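Toradby Hand-Held Gripper Kit: Gallery and Notes
Tuesday, November 23, 2021
14 comments | 37 shares

The Toradby kit is a pair of hand-held grippers with a camera mount on each one. You hold them, do a job at a table, and the recording is used to train a robot arm to do the same job. Fustik sells it as a boxed set or as separate parts. We have had the boxed set on the bench since September and have used it for table clearing, folding, sorting small hardware and a lot of dish handling.

This page is mostly for people who asked how the tool looks in use. The full measurements are in the earlier review and are not repeated.

What comes in the box: two grippers, two camera mounts, two spare sets of fingers, a charging lead for each side, a hex key, and a calibration card. The cameras are not included. The set we have costs 900 dollars. A single gripper without the mount is 300 dollars. For comparison, the Pitkänen two-hand set is 3,000 dollars with cameras, and it comes in a padded case. The Toradby box is plain cardboard with foam inserts, and one of our inserts was torn when it arrived.

Dish handling is the job we get the most mail about. Bowls are harder than cups because the wall is thick at the rim and curves away under it. With the Toradby fingers you can put one finger inside the bowl and one outside and close on the wall, or you can go across the rim if the bowl is small enough. The first way works better for us. The fingers are flat blocks, so on a round bowl they touch along a narrow line, and a glazed rim will turn if you lift too fast. 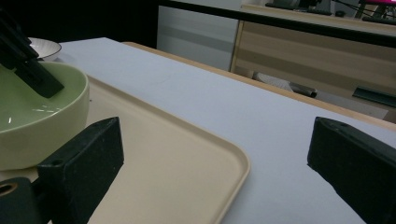
Dish work with a tray and bowls. Camera view past the open fingers of one gripper, with a second gripper reaching into the green bowl.

The view is the thing to look at if you are deciding where to put your camera. With the mount in the high position, both fingers stay in view at the bottom and there is plenty of table between them when they are open. The low position gets you closer to the object, but the fingers take up too much of the picture once they close. We use the high position for everything except small screws.

You will also pick up a lot of the room. A wide lens at this height sees past the far side of the table, so whatever is stored back there will be in your recordings. Some users hang a cloth. We leave the room as it is and have had no trouble with tracking. A plain white table cover can be a problem for tracking if it fills the whole view, so a bit of background helps.

Fingers

The fingers are black and have a matte finish. They mark easily. Scuffs have made no difference to the grip that we can measure. Spare fingers come off and go on with the hex key in a couple of minutes per side. The Baltar rubber pads fit over them if you trim the pads to length, and they are worth having for glazed dishes. They also make the fingers thicker, which you will notice when you try to get under the edge of a flat tray.

Trigger

The trigger is stiff for the first week and then loosens. It has a long pull. People with small hands told us they could not hold it fully closed for long, and we agree. Fustik lists a lighter spring as a separate part. We ordered one and fitted it to the left gripper only. It is easier on the hand, but the fingers open a little slower.

Weight and balance

With a camera on, the gripper is front heavy. For short recordings this does not matter. We did 50 bowl moves in one sitting and needed a break before the end. The Pitkänen tool has its battery in the handle and feels better balanced, though it is bigger overall and harder to use in a tight spot such as a sink or a drawer.

Two hands at once

Two grippers over one tray get crowded. The mounts stick out at the side and will knock together if both hands go for the same dish. Our habit is to keep one hand back and open while the other reaches in, then swap. It is slower than doing it by hand, and the recordings come out cleaner for it.

Software

Recording starts with a button on the handle. Files are saved to the camera's card and matched up later with the desktop program, which runs on Windows and Linux. Matching the left and right recordings failed for us a few times in the first version. The current version has been fine. There is no live preview, and we would like one.

Should you buy it

For table-top work on a small budget, yes, if you already own suitable cameras. If you need to buy two cameras as well, price the whole thing before you order, as the gap with Pitkänen gets smaller. Get the lighter spring and the Baltar pads at the same time to save on shipping.

Comments (showing 4 of 14)

benchrat_09
Do the mounts fit the older square cameras, or only the newer ones? The Fustik page says both but the drawing only shows one hole pattern.

tallgrass
Mine fit the older ones with the adapter plate. The plate is sold separately and took three weeks to get here.

mkv_shop
Agree on the trigger. I put the light spring in both sides and don't mind the slower opening. Would like to see the folding pictures too if you have them.

odd_socket
Did you try it with metal bowls? Ours slide right out without pads.

Load more comments

Contact | Corrections | Copyright 2021, all rights reserved | Back to top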